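Grunura new album, first listens

tapedeck_mo
ok two times through now. Opener is huge, all synths, no guitar till track 4. Best thing they've done since Girlow imo. Single is the weakest song on it. Whole thing runs 16 tracks and drags a bit before the end
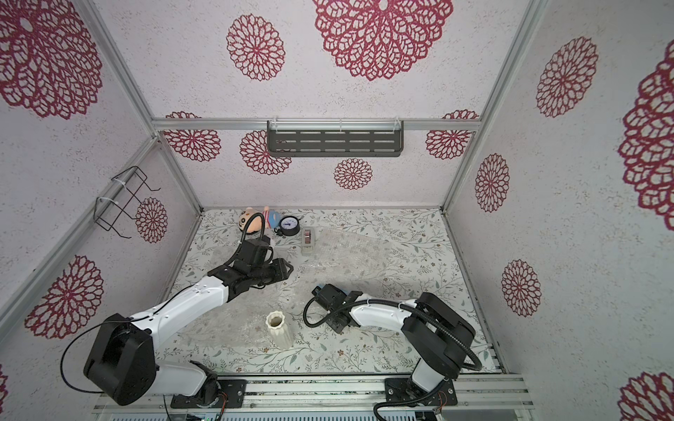
hollowbody
Is the vinyl the same tracklist as the stream?

tapedeck_mo
Vinyl drops the two interludes and swaps the order on side B. Everything else matches.

palmgrease
drags a bit?? the back half is the whole point. front half is radio stuff. Girlow was overrated too, there i said it

tapedeck_mo
radio stuff lol. what station are you listening to

sidechain_sue
Somewhere in the middle on this. Love the slow ones, but teh drums are way too loud on everything. Sounds like they were mixed for a car. Headphones are rough going after 8 songs or so.
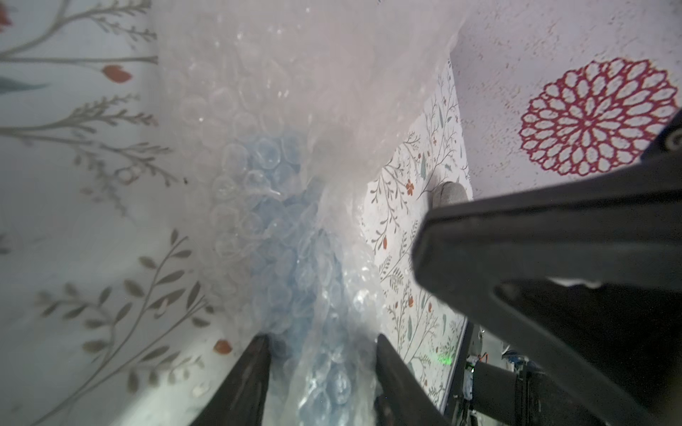
palmgrease
drums are fine, turn off whatever EQ you've got on. they did the last one at the same studio and no one complained

sidechain_sue
EQ is off. And plenty of people complained, there was a whole thread

hollowbody
Anyone get the colored pressing? Shop here says 500 copies, mine is number 727 so somebody's math is off

tapedeck_mo
second run maybe. check the sticker on the back, mine says Clenetti pressing

hollowbody
Yeah says Clenetti. Plays quiet, no pops. Happy with it

Tour stuff, September

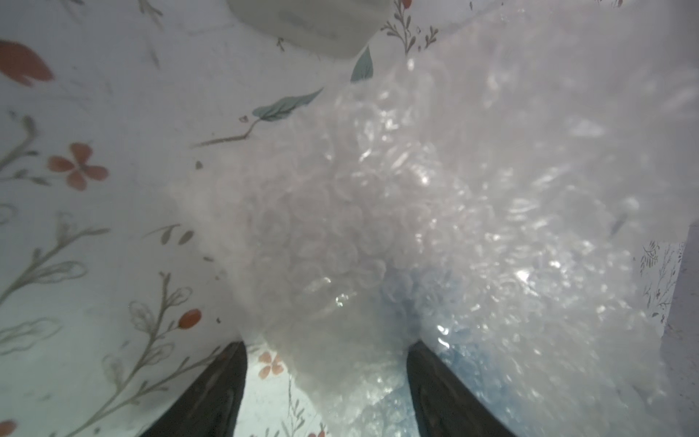
Support acts and set times

palmgrease
Yau opening all the east coast shows. doors at 7, saw it on the venue page

sidechain_sue
Yau is a good get. Saw them in a tiny room last year, louder than the headliner. Hope they get more then a half hour

tapedeck_mo
just want the opener live. and please no single

palmgrease
they're closing with the single, you know they are

Last updated: September, 9:40 pm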